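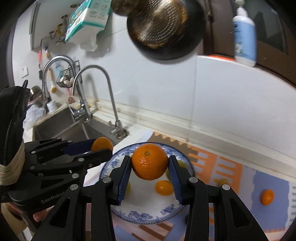
Mandarin task, both grippers holding fruit over the plate.

Search this forum Go Advanced search

Fruit sorting with two hand-held grippers: more demos, or more kitchens?

umut_ucar wrote:
Hello all. I promised in the other thread to share our result, so I attached a picture from the work and will try to explain it properly. Please excuse my English, I write slowly.

We compared two ways to spend the same collection time. Set A has 600 demonstrations, all in one kitchen. Set B also has 600, but divided equally over three kitchens, so 200 in each. The task is the same: pick up citrus fruit of mixed size and place it on a plate. The policy, the training steps and the grippers were kept the same. We then tested on the arms in a kitchen which was in neither set.

Set B was clearly better in the new kitchen. In the kitchen of set A, set A was still a little better, as one would expect. For me the result is that after a certain point, another demonstration at the same sink teaches the policy very little.

wirusum wrote:
Thank you for writing this up. I have one objection. When you change the kitchen you also change the light, the counter height, the plate, the mat and maybe the person who holds the grippers. Which one of these helped? I would not say "kitchens" in the title until this is separated.

umut_ucar wrote:
It is a fair point. The person was the same in all three kitchens. The plate and the mat were changed, the fruit was bought fresh for each place. I can't separate light from background with this data.

hgezer wrote:
Hülya Gezer here, I did most of the labeling. I want to add that size of fruit mattered more than I expected. In the picture the mandarin in front is much bigger than the fruit in the other gripper. With the small ones, the policy from set A often closed too early and pushed the fruit away. With the mandarins both sets were fine. If you only report one average, you miss this completely.

benjelloun wrote:
I don't agree that this shows much about scenes. Two policies, one training seed each? In our own tests on Zenow the difference between two seeds was sometimes as large as the effect we were looking for. I would like to see more seeds before I change my collection plan.

umut_ucar wrote:
We trained 2 seeds for each set, I forgot to write it. The order was the same in both. I agree that it is few, and I would be glad to have more, but the evaluation is done by hand and it takes a whole day for one policy.

benjelloun wrote:
Then please put it in the first post. It changes how I read it. I am still not convinced for the size of the effect, but the direction I can accept.

wada_k wrote:
Question about the steel. There is a sink directly beside the plate and chrome faucets behind it. Did the reflections disturb the tracking of the gripper pose? We had to throw away many recordings near shiny surfaces, and if you also filtered, then the sets are maybe not equal anymore.

hgezer wrote:
We filtered first and then recorded again until each set was full. So the numbers are after filtering. The white glossy tiles gave us more worry than the sink, to be exact, but I have no measurement for this, only my impression from labeling.

wirusum wrote:
That is worth knowing. If recordings with bad tracking were removed, the hard positions near the sink could be missing in all sets. Do you have the positions of the picks?

hgezer wrote:
Yes. I will make a plot for each kitchen and post it in this thread. Please give me some days, I must first finish the labels for the March data.

umut_ucar wrote:
I corrected the first post in my draft, but the forum doesn't let me edit after one hour. If a moderator reads this, please add "2 seeds per set" after the sentence on training steps.

Comments (3)

pelin_r: We see the same with cups. The second kitchen helped a lot, the third only a little.

oldservo: Please also publish the failures by fruit size, not only the success rate.

wada_k: Waiting for the plot. If the corner beside the sink is empty in it, I would record that part again before testing more seeds.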